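About Githam Computer Repair and Reuse

Githam is a repair shop and secondhand computer store in Osard. We fix desktop and laptop computers for households, schools and small offices, and we sell used machines that have been through our own bench. We do not sell new computers.

The business began as a counter in the back of a stationery store on Murín Street. People came in for printer ink and asked if we could look at a computer that had stopped starting up. After 2 years the repair work took up more room than the pens and envelopes, and we moved to our present building, a former shoe warehouse with a loading door on the alley side. The loading door is still the best way in if you are carrying something heavy. Ring the bell and wait, as the bench is at the far end.

What we do

Most of our work is ordinary. We replace power supplies, fans, hard drives, memory and laptop screens. We move files from an old computer to another one. We clean out dust, which is the whole repair more often than people expect. We also set up used desktops for offices that need several of the same kind and want parts that can be swapped between them.

We do not repair phones, tablets or televisions. We do not recover data from drives that have physical damage, but we can give you the address of a lab that does.

How a repair works

Bring the computer and its power cord. Leave the mouse and keyboard at home unless they are part of the problem. We write down what you tell us, put a numbered tag on the case and call you with a price before we open an order for parts. There is a flat fee for the diagnosis, and it comes off the bill if you go ahead. Most repairs are ready in 3 working days. If a part has to be ordered it takes longer, and we will say so when we call.

Finished work is guaranteed for 9 months, parts and labor. Keep the receipt. Computers left here for more than 9 months without an answer to our calls are treated as donations.

Donations and the Tirnis program

We accept desktop computers in any condition, and laptops if the battery is not swollen. Drives are wiped on the premises, or destroyed if they can't be wiped. You can ask for a written record of this.

Machines worth keeping go to the store floor or to the Tirnis program, through which we supply computers to schools and reading rooms in the county. Last year 620 computers went out that way. What can't be used whole is taken apart for memory, processors and cables, and the rest goes to a licensed recycler every March.
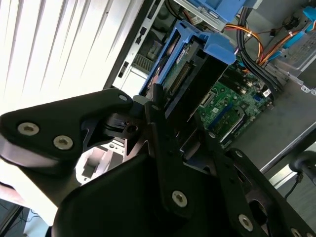
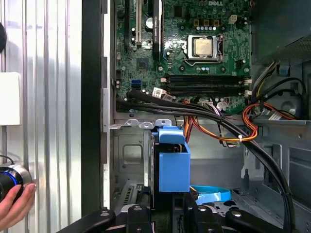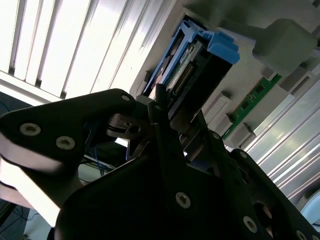 Schools that want to apply to Tirnis should write to us on letterhead and say how many computers they need, what they will be used for and if there is a wired network in the room. We deliver inside the county at no charge. Outside the county we ask the school to arrange its own pickup.

Visiting us

The store is open Tuesday through Saturday. The repair counter closes one hour before the store does. Parking is on the alley side, in the spaces marked with our name. The spaces by the fence belong to the bakery.

Page last updated 11 May 2026.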